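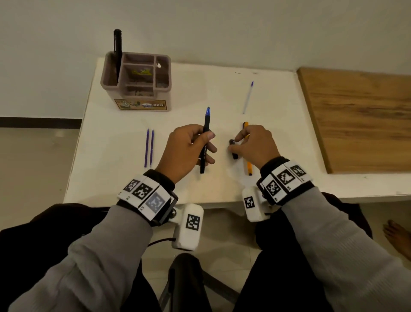

白いデスクでペンの整理中。奥の角に立っているのがトープ色の卓上オーガナイザーです。

デスクオーガナイザー(トープ)商品ページ

こんにちは、文具と机まわりの小さな店「Leltley」です。今回ご紹介するのは、私が自分の机でもずっと使っている、仕切りつきの卓上オーガナイザー。色はトープ、素材はプラスチックです。グレーとも茶色ともつかない、あの地味な色がいいんですよね。白い机に置いても浮かないし、木の机に置いてもケンカしないし、うっかりインクをつけても目立ちにくい(これはちょっとずるい長所かも)。

最初に白状しておくと、私はペンを捨てられない人間です。キャップだけ残っているペン、キャップだけ行方不明のペン、どの軸に入れるつもりで買ったのかもう思い出せない替芯。引き出しを開けるたびに見なかったことにして、また閉める。そういう暮らしを長いこと続けてきました。去年、店の移転で引き出しを全部ひっくり返したら、出てきたペンが147本。さすがに黙って座り込みました。

で、そのとき机の上に置いたのがこのオーガナイザーだったんです。

■どんなふうに使うもの?

中が何区画かに分かれていて、背の高いものは立てて、細かいものは落とし込んで使います。私の場合、端の区画は太めのマーカー専用。マーカーって、横にして引き出しに入れると必ず奥へ転がっていくので、立てておけるのは本当に助かります。フチから頭がぐんと飛び出すので、手元を見ないで取れるんですよ。電話をしながら段ボールに宛名を書くときなんか、もう手が勝手にそこへ行きます。

残りの区画は、正直に言えば小物の寄せ集めです。クリップ、付箋の残り、消しゴムのかけら。あまりきっちり決めると続かないので、「ここは雑多でよし」という区画をひとつ作っておくのが私のやり方。全部をきれいにしようとすると三日でいやになります(経験談)。

■ペンの整理、うちではこうやっています

お客さまから「結局どうやって仕分けてるの?」とよく聞かれるので、ここに書いておきますね。

まず、机の上を広く空けます。そして一度に全部は出しません。ひとつかみ分だけ。ここ、大事です! 全部広げると、途中で来客があったときに収拾がつかなくなります。

次に、替芯だけを先によけて並べます。細くて軽いので、ペンに混ざるとすぐ見失うんです。向きをそろえて並べておくと、長さの違いがひと目でわかるので、あとで軸と合わせるのも楽。替芯は見た目がそっくりでも長さや太さが微妙に違うことがあるから、無理に押し込まないでくださいね。私はそれで軸を割りました。

それからキャップ。キャップ式のペンは、外したキャップを机に置かないで、手に持ったまま試し書きをするのがコツです。置くと転がる、転がると落ちる、落ちると棚の下。書けたらすぐはめて、オーガナイザーへ。かすれるものは紙の上で少しぐるぐるやってみて、それでもだめならお別れ。相棒のいないキャップは小皿に集めておいて、最後にまとめて合わせてみます。意外なところで合うのがあって、これがちょっと楽しいんです。

鉛筆っぽい形のペンも、私は芯先を全部同じ向きにして寝かせておきます。袖が触れて線がつくのがいやなので。白い机だと特に目立ちますから!

この調子でやると、ひとつかみに14分くらい。お湯を沸かしてお茶をいれる間に半分終わる、という感じです。一日ひとつかみで十分だと思います。

■前面のラベルについて

正面には「OPEL」の文字と丸い青のエンブレム、それにカラフルな絵柄の入ったラベルがついています。にぎやかで好きという方と、もう少し静かなほうがいいという方と、はっきり分かれるところです。私は正面を手前に向けて使っています。地味なトープにここだけぱっと色があるのが、なんだかかわいくて。気になる方は後ろ向きに置いてもいいと思いますよ。

■お手入れ

中身を出して、固く絞った布で拭くだけ。角にたまる消しゴムのかすは、乾いた筆か古い歯ブラシでかき出すと早いです。インクが垂れたときは、広げないように紙でそっと吸わせてから拭いてください。色が残ることもあるので、インクの出やすいペンはキャップを確かめてから入れるのがいちばんです。

洗剤を使うなら台所用を薄めて、ほんの少し。そのあと水拭きして、よく乾かしてから中身を戻します。湿ったまま付箋を入れると、波打ちます。これもやりました。

■置き場所のおすすめ

机の奥の角、利き手と反対側。私はここに落ち着きました。手前に置くと肘が当たるし、利き手側に置くと書くときにじゃまになるんです。奥の角なら作業する場所がまるまる空くし、壁が近いので背の高いマーカーを立てても圧迫感がありません。

ただ、机の奥行きがかなりある方は、座ったまま手が届くかどうか先に試してみてください。届かない場所に置くと、結局ペンが戻らなくなります。戻らないと、また机の上に転がる。振り出しです。窓ぎわも、夏の日差しがきついお部屋なら少し避けたほうが安心かなと思います。

■一緒に使っているもの

・Eder の細長いペントレー
 よく使うペンだけ寝かせておく浅いトレーです。立てる収納と寝かせる収納、両方あると机がぐっと使いやすくなります。

・Orkmont の替芯ケース
 透明のふたつきで、残りが見えるのがうれしいところ。品番のメモを一緒に入れておくと、買い足すときに迷いません。

・Burmont の試し書き用メモ帳
 ペンの整理には紙がたくさんいるんです。裏紙でもいいんですが、なめらかな紙だとかすれ具合がよくわかります。

■よくいただくお問い合わせ

はさみは入りますか、というご質問が多いです。小ぶりなものなら入りますが、持ち手の大きい事務用は隣の区画にかぶさってしまうので、あまりおすすめしません。

化粧品を入れてもいいですか、という方もいらっしゃいました。もちろん! ブラシやアイライナーを立てて使っている方、けっこういらっしゃるみたいです。粉ものは角にたまりやすいので、底に紙を一枚敷いておくとお手入れが楽になります。

重ねて置けますか、とのことですが、重ねる作りではないので横に並べてください。私は2個並べて、片方を仕事用、もう片方を手紙用にしています。

■ご注文について

店の棚番号は301です。お問い合わせの際に「301番のトープのやつ」と言っていただければ通じます。ペンや小物は付属しませんので、そこだけご注意くださいね。

ラッピングは無地の紙で承っています。新生活の贈り物にという方が増える3月は発送が混み合うので、日にちに余裕をみていただけると助かります。中にペンを詰めて贈りたいというご相談も歓迎です。そのときはご注文の備考欄に、お相手がよく使う色を書き添えてください。こちらで合いそうなものをいくつか選んでお返事します。

Leltley 店主
(ページ更新日:2024年1月16日)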